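4. The Open-Day Demonstration

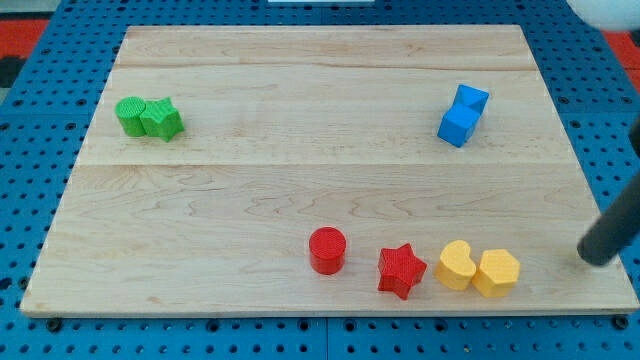
Last modified: March, revision 3

Figure 2. Colored blocks on the maple board, with the end of the arm at the right. Green and blue pairs lie toward the far side, red and yellow toward the front.

We moved our sorting task out of the lab and into the public hall at Plititz for the Gindness open day, and it was the most rewarding afternoon of the whole project. The task is easy to grasp from a distance: blocks of the same color belong together, whatever their shape. A visitor can look at the board in Figure 2 and tell at once that the yellow heart goes with the yellow hexagon, and that the green star goes with the green cylinder. Children picked this up faster than our posters could explain it!

Over the day, 191 visitors stopped at the table and the arm ran 385 pick-and-place moves under the Ida controller. Visitors chose the starting layout themselves – which gave us arrangements we would never have thought of in the lab – and many stayed to see how the planner would deal with them. Stars were the crowd favorite, and also the hardest shape to grasp, as their points leave few good pairs of opposing faces. Of the 18 failed grasps we logged, most were on stars, and the heart accounted for nearly all the others.

The perforated table proved a great help on the road. We bolted things down in the same holes we use at home, ran the Molefe calibration routine once before the doors opened at 10 a.m., and kept those values until closing. The overhead light in the hall was brighter than ours, and we had worried about highlights on the plastic, but the color thresholds needed only a small change for yellow. Section 5 compares these runs with the lab trials.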